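4.2 Comparing fingertips on the backpack task

The second comparison covers the backpack task, in which the two arms work together to open a soft bag and pack small items into it. We chose it because the bag has no fixed shape. A finger that does well on boxes and cups can fail on webbing or thin cloth, and the table tests in Section 4.1 did not show this.

We tested two sets of fingers on the same pair of arms. The Turkum set has closed, padded tips. The Handon set has open-framed, angular tips that end in a narrow point. The motors, the wrist brackets and the controller gains were left alone between sets. Each set was run for 288 trials, split evenly between the two operators (R. Daher and N. Nseir). An operator had up to 58 seconds per trial, and a trial that ran over was scored as a failure even if the bag was already open.

Figure 7 gives a fixed view of the workspace with the Handon fingers mounted, followed by a close view from a wrist camera.

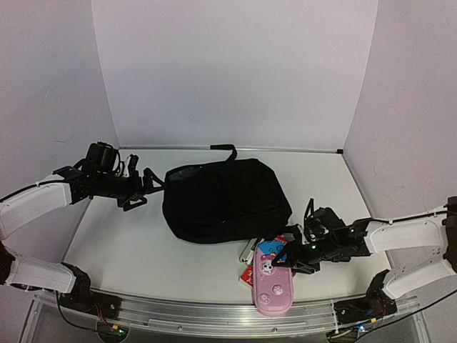
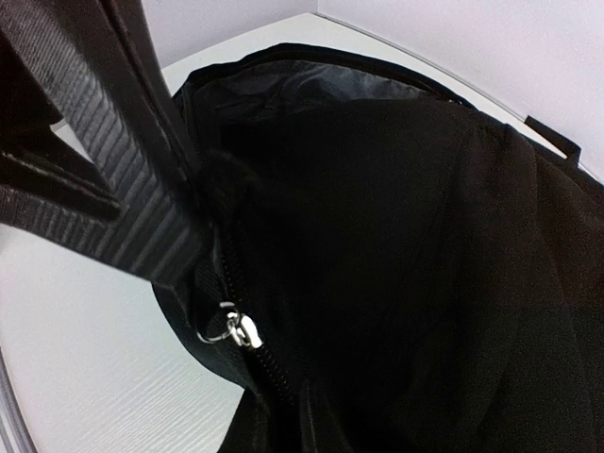 Figure 7. Backpack task. First: both arms at the bag, with the items at the front right of the table. Second: wrist camera view of the strap, zipper slider and split ring.

Reading time for this section: 2 min

The zipper was the hardest part for both sets. The slider has a small rectangular pull tab and a thin ring, and both are bright against black fabric, so finding them in the wrist view was rarely the problem. Holding them was. The padded tips tended to push the tab flat against the bag, and the operator then had to back off and try again from a steeper angle. The pointed tips could get under the tab or into the ring, but they also caught the cloth next to the zipper track more often. We count a caught cloth as a fault only when the bag moved more than 49 mm.

The wide shoulder strap caused a different kind of trouble. When it lay across the upper part of the bag, it took up much of the wrist view, and the ribbed webbing near the lens was often blurred. Operators then relied on the fixed camera - mostly to judge the height of the finger above the bag. The fixed view has its own limit, as matte black fabric hides most of the seams from that distance. Neither camera was enough alone for the full task.

For the packing step the difference between the sets was small. Glossy items such as the pencil case slipped from the pointed tips when held near one end, and both operators learned to grip closer to the middle. Flat printed items were easier with the points, which could slide beneath an edge.

Fingertip wear was checked after the last trial of each set, using the Rinport gauge described in Section 3.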